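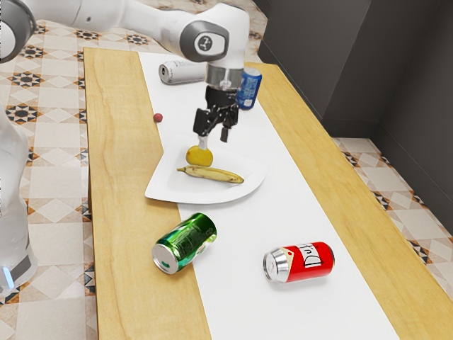 ## Unit 4: Planning the budget for a robot cell

Course notes, version of 23/04/2019

Many teams begin with the price of the arm. For this course we ask you to begin with the task. Write one page on what the robot must pick up, where it must put it, and how often. Fruit and drink cans, for instance, need different things from a gripper: a can is hard and slippery, a banana bruises.

### 4.1 What goes in the budget

- arm and controller
- gripper, with spare fingertips
- table, mounting plate and cables
- safety equipment and risk assessment
- simulation licenses
- training hours for staff
- service contract

The last two lines are often forgotten. In the Stilerby case, training took 25 hours per operator, and the first plan had no money for it.

### 4.2 Simulate before you order

A simulated cell lets you test reach and table size before the purchase order is signed. It does not tell you everything – grip force on soft objects must still be tested with a real gripper. Ask the supplier for a loan unit. In our case files Briten lends one for 13 days, Coutinho only after a deposit.

### 4.3 Comparing offers

Brerka quotes 618 per month for leasing, service included. Coutinho quotes 511, without service. Please compare both over the same period, and add the service price to the second offer before you decide which one is cheaper.

**Homework:** prepare a budget table for your own task, with one column for purchase and one for leasing. It is due in the first week of June.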